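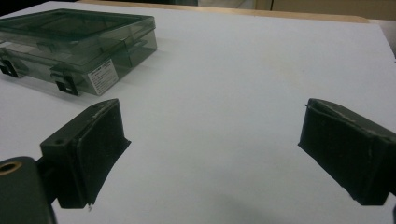 November, evening

Rain until four, so the shed had to wait again. I did the seeds instead. They have been in envelopes in the kitchen drawer for two years and half of them had no names on. I tipped the lot out and went through them with the radio on.

Kept: broad beans, the yellow courgettes, two kinds of lettuce, the Irach onions. Threw out the parsnips, which never come up after the first year anyway, and a packet of something that had gone to dust. The beans I saved myself in the summer look sound. 28 of them, enough for the short bed and a few spares for the mice.

They will all go in a plastic box with clips, up on the cold shelf in the pantry. The drawer is too near the cooker.

Walked down to Tikley before it got dark to see whether the plot had flooded. It had, but only at the bottom end by the gate. The leeks are standing up well. The kale has been stripped on one side — pigeons, I think, as the netting had come off its pegs. Pegged it back and cut enough for tonight.

The garlic should have gone in weeks ago. If tomorrow is dry I will do it first thing, 7 inches between rows this time. Last year they were cramped and came up the size of marbles.

Supper was the kale with beans and the end of the Marchetti sausage. Wrote out an order for more onion sets and put it by the door to post. My back aches from bending over the table. Bath, then bed by ten.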